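Section 4. Arranging the artificial tulips

Before you start

Put the table on a flat floor and wipe the top with a dry cloth. The Carkine flower set is made for inside use only. Please read the full section one time before you take any stem.

1. Lay the loose flowers flat on the table. Keep all heads toward the same side, so the stems do not catch each other.

2. Open the leaves of each tulip by hand, slowly. Press near the stem and not at the tip.

3. Let the purple sprays stay near the white tulip with blue at the base. They will go together in the last step.
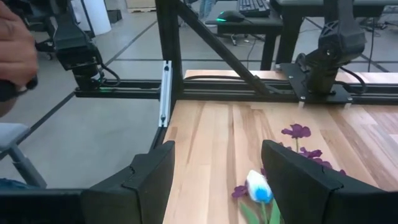 Caution: Do not pull a spray by its blossoms. The small petals are only pushed on the stem and they can come off. If one comes off, push it back, no glue is needed.

4. Begin with the clear glass vase. Put the darkest tulips low, close to the opening, and let the yellow and orange ones stand higher. The bouquet should open to the outside like a fan.

5. Turn the vase a little after every 2 stems and look at it from each side.

6. Place the small red vase next to the clear one. Keep it empty until the bouquet is finished.

7. Take the pink tulip by the stem, under the bloom, and hold it upright above the red vase.

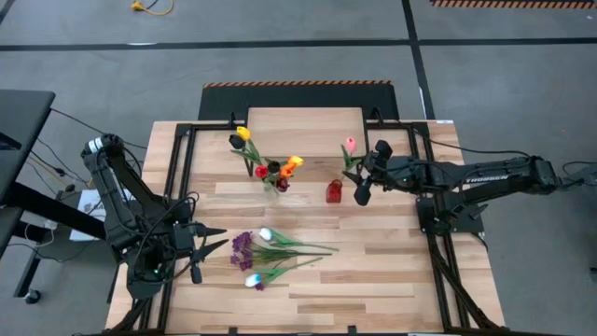

8. Lower the stem straight down until it touches the bottom. If the leaves stop at the opening, fold them up along the stem and try again.

9. Add the white tulip and the purple sprays last, in the vase you prefer.

Note: Do not fill the vases with water. Water can leave color marks on the stems. Dust the petals with a soft brush every 30 days.

Text revised 2018-04-07 by Hatem Ezzat.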